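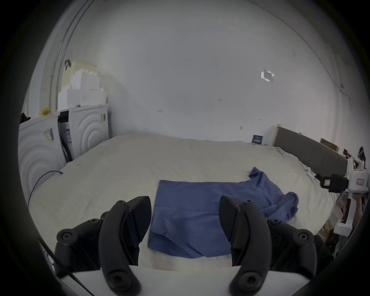 Ausgabe 3, Seite 66

Handgreifer Cimer im Arbeitsalltag: Textilien greifen, ablegen, falten

Im Gästehausbetrieb Jeltau wird seit November ein Teil der Wäschearbeit automatisiert. Der Betrieb hat dafür zwei Handgreifer vom Typ Cimer angeschafft, dazu die Auswertesoftware Okutine. Die Beschäftigten führen den Greifer von Hand durch die Arbeitsschritte, die später ein Roboterarm übernehmen soll. Wir haben uns das Gerät im Übungszimmer angesehen und mit den Leuten gesprochen, die es jeden Tag in der Hand haben.

Aufbau und Verarbeitung

Der Cimer hat einen weißen Kunststoffkörper und zwei schwarze Finger, die über Gelenke bewegt werden. Die Schrauben an den Gelenken liegen offen. Das ist praktisch, wenn man einen Finger tauschen muss, sammelt aber Flusen. Im Betrieb werden die Schraubenköpfe am Ende der Schicht ausgepinselt. Die Finger sind gebogen und tragen innen je eine Auflage. Für Bettbezüge und Handtücher ist diese Form brauchbar, für dünne Servietten zu grob.

Das Gehäuse macht einen ordentlichen Eindruck. Scharfe Kanten haben wir nicht gefunden. Das Kabel dürfte länger sein. Wer um ein Doppelbett herumgeht, muss es nachführen, und beim Wechsel der Bettseite bleibt es gern hängen.

Arbeiten mit Stoff

Stoff ist für Greifer ein schwieriges Material. Ein blaues Tuch auf einer hellen Bettdecke ist gut zu erkennen, aber sobald eine Seite zusammengeschoben liegt, muss man entscheiden, wo man anfasst. Am besten ging es bei uns an einer hochstehenden Ecke. Die flach liegende Kante ist schwerer zu fassen, weil die Finger leicht in die Decke darunter greifen und diese mit anheben. Geübte Beschäftigte setzen den Greifer deshalb schräg an und ziehen erst ein Stück zu sich, bevor sie schließen.

Bei weißen Teilen auf weißer Unterlage steigt die Zahl der Fehlgriffe deutlich. Okutine markiert solche Durchgänge und legt sie zur Nachprüfung ab. Die Prüfung muss ein Mensch machen. Eingeplant sind 100 Durchgänge pro Schicht, und an ruhigen Tagen ist das zu schaffen. Kommt eine Abreise dazwischen, bleibt der Rest liegen.

Was sich für die Belegschaft ändert

Die Arbeit mit dem Greifer ist langsamer als das Falten mit der Hand. Das stört vor allem die erfahrenen Kräfte, die ein Hemd in wenigen Sekunden zusammenlegen und nun jeden Handgriff in Einzelschritte zerlegen müssen. Mehrere sagten uns, dass sie zum ersten Mal darüber nachgedacht hätten, in welcher Reihenfolge sie eigentlich falten. Die Hausleitung hat daraus eine schriftliche Anleitung gemacht, die auch neue Kollegen bekommen.

Körperlich verschiebt sich die Belastung. Man bückt sich seltener, dafür ermüdet das Handgelenk. Der Betrieb wechselt nach jeder Stunde durch. Diese Regelung war anfangs nicht vorgesehen und kam auf Wunsch der Belegschaft. Wir halten sie für notwendig und würden sie in die Bedienungsanleitung aufnehmen, wo zum Thema Pausen bisher nichts steht.

Offen ist, was nach der Einführungsphase geschieht. Zugesagt ist, dass keine Stelle im Wäschebereich gestrichen wird. Ein Teil der Arbeitszeit soll in die Kontrolle und in die Betreuung der Anlage gehen. Wie diese Tätigkeiten eingruppiert werden, war bei unserem Besuch nicht geklärt. Die Schulung dauert 2 Tage. Für die Bedienung reicht das aus, für die Fehlersuche in der Software nicht.

Vergleich

Der Jitpraphai, den wir in der vorigen Ausgabe getestet haben, liegt leichter in der Hand und schließt feiner. Bei schweren Stoffen rutscht er jedoch ab, und Ersatzfinger gibt es nur im Satz. Wer überwiegend Bettwäsche und Frottee bearbeitet, ist mit dem Cimer besser bedient.

Bewertung

Verarbeitung: gut
Griff bei Frottee und Bettwäsche: gut
Griff bei dünnen Stoffen: ausreichend
Kabelführung: ausreichend
Reinigung: befriedigend
Software Okutine: befriedigend
Anleitung: befriedigend, Angaben zu Pausen fehlen

Für Betriebe, die ihre Beschäftigten von Beginn an einbeziehen und die langsamere Anfangszeit einplanen, ist der Cimer zu empfehlen. Vor dem Kauf sollte ein längeres Kabel angefragt werden.

Stand: 19. Sep. 2019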